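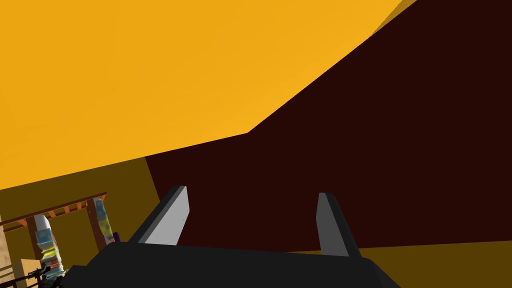 Simulation rehearsal is a workplace practice in which a robot's movements are tried out in a computer-rendered room before the machine is used in a real one. It is common in furnished rental housing, where robots share tidying and shelf work with housekeeping staff. At Skanlow, a housing operator with 62 furnished apartments in Bikberg, the practice changed the duties of the housekeeping department more than its size.

Rehearsal rooms are plain by design. Walls are flat areas of color, and most of the detail goes to furniture and household objects.
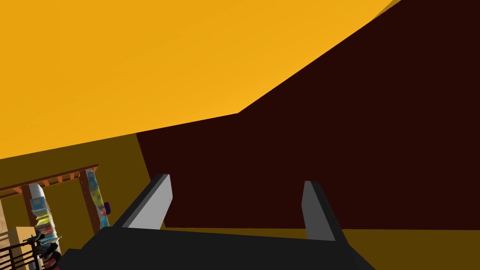
Sisay Zalov
Contributing Editor, Work and Automation

Before automation, Skanlow housekeepers worked alone, each with a fixed list of apartments. Under the present system, 18 of the 22 housekeepers divide the week between cleaning and rehearsal review. Reviewers watch simulated runs and mark movements that would be unsafe near tenants' belongings. A new task may require up to 1,000 runs before approval. 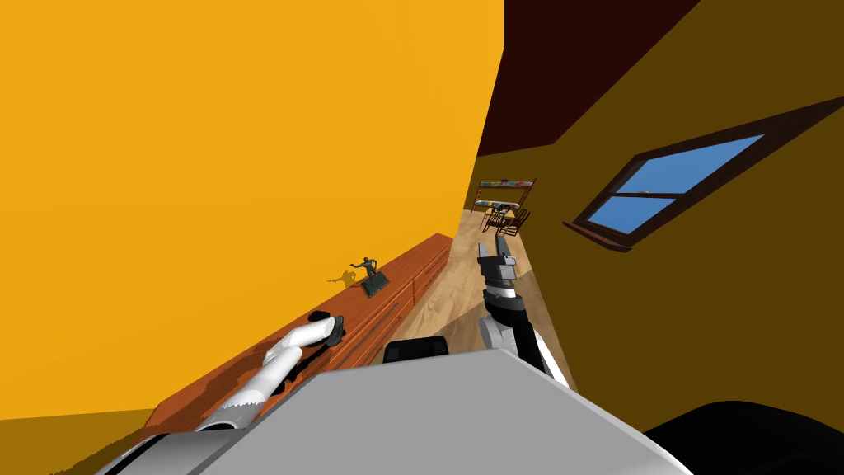 Two-armed robot in a rendered room, with a statuette on the dresser.

Review work is seated and paid at a higher rate. Staff have reported less lifting – and more time at a screen. Disputes have mainly concerned scheduling, as review sessions are held on Wednesday, formerly a common day off.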